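Flinstead Workroom: The Small Table
Gallery page, updated in January

Welcome to the gallery of our small table. We keep this page for the people who share the workroom in Flinstead, and also for our friends in Desitz, who are planning a corner of the same kind and wrote to us with many questions about surfaces and walls. The table is used for sorting small things: tools, gloves, tape, and the pieces for the still life group. The pictures are few, but I hope they are useful for choosing your own materials.
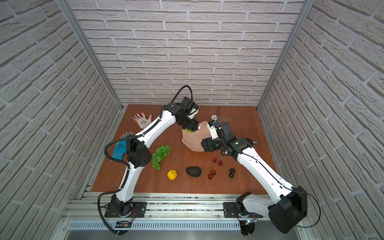

A table for sorting should have a calm color, so that small things do not get lost on it. We tried a white top first and it was tiring for the eyes in the afternoon. The reddish-brown wood is much more pleasant, and it goes well with the light gray brick pattern on the walls. The bricks are raised and a little rough, so a soft brush is better for them than a wet cloth. Silver aluminum posts stand in the two back corners, and these need only a dry wipe.

The tabletop is number 1503 in our furniture list, and the wall covering is number 2239. Please write these numbers in your message if you ask us something about them. The wood came to us through Sayce, who also cut it to size. We oil it 4 times a year — more often makes it sticky.

Work gloves and a small red pipe wrench go back to the tool shelf, the tape goes to the drawer, and the artificial fruit stays together in its pink scalloped bowl. The strawberries are small and roll easily, so we collect them last.

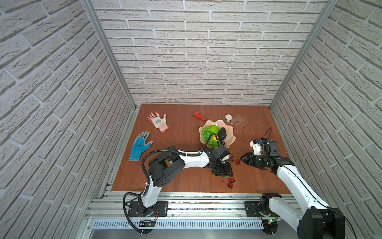 Should gloves of different colors be kept in one box?
We keep each pair in its own box, with the color written on the lid, and this makes it easy to find the right size.

More pictures of the shelves and the drawers will be added when the Lurka cabinet is painted.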